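Polleck Robotics Club – Spring Gallery
Posted 1 Jun 2023

What a term! When we opened the Plerkell room to the new group, most of the students had never touched a gripper, and a few had never written a line of code. By the end they were arguing about finger spacing over lunch and asking for extra time on the arm. This page collects what we have from the pick-up project, along with some notes so families know what all the late evenings were for.

The challenge came from the Dororow student league. Teams get 90 seconds per object, and the objects are ordinary things people own – shoes, jackets, cups, a bag with floppy handles. Blocks and balls are banned this year (hooray!), so everybody had to deal with things that bend, slide and roll over. Our club entered 3 teams and they logged 154 practice picks between them, every one written up in the big binder with the object, the angle and the result. 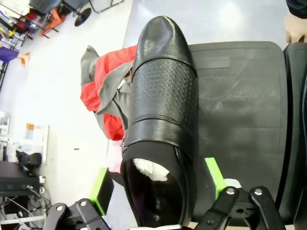
A black slip-on shoe on its side on an office chair, with the green pads at either side of it. Shoes were the favorite test object by a mile, and this one has a lovely band of embossed leather across it.

One parent asked why the students don't just squeeze harder when something slips, and wondered if a stronger motor would have saved them a lot of evenings. Good question, and the teams had the same idea in the first week! They tried it on paper cups and went through a whole sleeve of them. After that they worked on where to grab, how slowly to close, and how to come in so the fingers don't push the object away before they have hold of it.

The Fujimoto team went furthest with this and wrote a short routine that closes in 6 small steps, checking after each one. It's slow, and they know it's slow, but they are very proud of it, and the other teams have already asked to borrow the code. We said yes as long as they write their own comments.

Still on the wish list for next season: softer pads, a second practice chair, and a better way to label the binder pages. The club starts up again in August and new students are welcome, with or without experience – bring an object you think we can't pick up. Sign-up sheets are on the door of the Plerkell room.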